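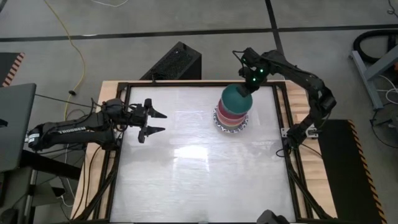

Fig. 1. Tableware task, right arm at the top of the stack, left gripper open.

Projects > Gakeck > Evaluation of two-arm bench kit

11/11/21 – Huia Goodwin, Wollness

This report covers the second period of the kit review funded by Ayala. The kit is supplied by Sonby as a bench package with two arms, parallel-jaw grippers and control software. Installation was signed off in June.

The stacking trial used nested bowls or cups on a plate. Of 111 runs logged, 100 were accepted. The remainder were rejected for incomplete logs and are excluded from the results. Kiyoshi Kuroda has revised the start-up checklist so that logging is confirmed before each run.

Cloth handling began later in the period. A folded cloth deforms differently on each attempt, and grip height has to be set with more care than for rigid items. We have 20 runs so far – too few to report a success rate.
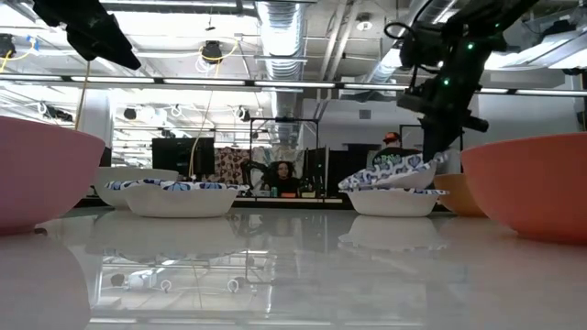
Fig. 2. Cloth task, gripper over the folded cloth on a paper bowl.

Two points remain open with the supplier. The manual gives no service interval for the gripper fingers, and the calibration routine must be repeated after every software update. Sonby has agreed to answer both in writing.

The target for the next period is 500 accepted runs over both tasks. No change to the budget is requested.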